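El concierto era a las nueve, pero a las cuatro de la tarde ya había cola delante del recinto Zwane, y yo estaba dentro. ¡Dentro! La asociación Flendent, que organiza encuentros entre enfermos crónicos y sus grupos favoritos, abrió las puertas de la prueba de sonido a 32 invitados y a un par de curiosos como yo.

Tocaba Jondholm, que venían de dos noches seguidas en la costa y aun así salieron a saludar uno por uno (el batería, en zapatillas de andar por casa). Hubo fotos, firmas en escayolas y una petición de canción que no ensayaban desde hacía años. La tocaron entera – mal el primer estribillo, bien el segundo – y una señora de la primera fila se la cantó de memoria.

Luego nos enseñaron los pasillos, la mesa de luces y la sala Zeva, donde esperan los teloneros y hay un café bastante malo. Me contaron que el aforo es de 3291 personas y que en mayo colgaron el cartel de completo para un recital de habaneras, cosa que me alegró el día.

Para apuntarse hay que escribir a Flendent con tiempo, porque ya tienen más de 2000 solicitudes. Las visitas duran 18 minutos según el programa; la nuestra pasó de la hora y acabé corriendo a por el autobús con la acreditación todavía colgada.
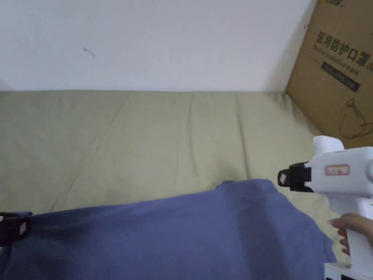 Texto de la autora
Colaboradora de la sección de Ocio y Conciertos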